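# grallero-notes

Hello! I've been keeping notes on my sourdough since January and they'd outgrown the back of the recipe book, so I've typed the lot up and put them somewhere other people can get at them. Grallero is the name of the starter. I didn't choose it, it came with the jar when Estela Benítez gave me half of hers, and it seemed rude to change it.

Last tidied up: May 2022

## What's in the folder

- `bakes.csv` – one row per loaf, 636 rows at the moment (some of those are rolls, sorry, I log a tray as one row)
- `feeds.csv` – when I fed the starter and what with
- `flours.md` – my grumbles about flour
- `recipes/` – the ones I'd make again

## Columns in bakes.csv

| column | what I mean by it |
|---|---|
| `flour_g` | total flour, usually 800 |
| `starter_g` | how much Grallero went in |
| `prove_h` | hours on the worktop, fridge time is in `fridge_h` |
| `kitchen_c` | off the thermometer by the kettle |
| `crumb` | tight, ok, open |
| `marks` | out of ten, my husband's opinion is not included |

If `fridge_h` is blank the loaf never went in the fridge. If it says 0 it's the same thing, I just changed my mind halfway through on how to write it and haven't gone back to fix the old ones.

## Flour

Mostly Hernley strong white, with a bit of Galler rye when I can get it (the shop only has it now and then, and I buy far too much when it's in!). I had a spell on Carrillo wholemeal in the spring. It drinks water like you wouldn't believe, so if you're copying one of those rows add another 50 g before you decide the dough's too stiff.

## Things to watch out for

The kitchen thermometer packed up for 2 weeks and I guessed. Those rows say `guess` in the comments. Leobardo Trujillo very kindly went through the whole sheet and found a dozen places where I'd put the salt in the starter column, and they're fixed now, but there may be others hiding.

Marks crept up over time as well. I'd like to think the bread got better, but I may have got softer.

## Using it

Help yourself. Make graphs, bake from it, pass it on. If you spot a mistake, open an issue with the row number and I'll look it up in the paper book, which I've kept.
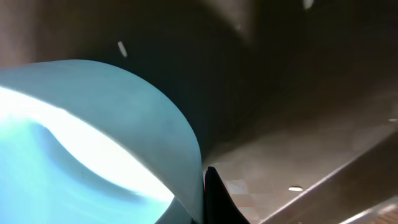 Still to add: the pizza dough rows, and the rye loaf recipe once I can read my own handwriting.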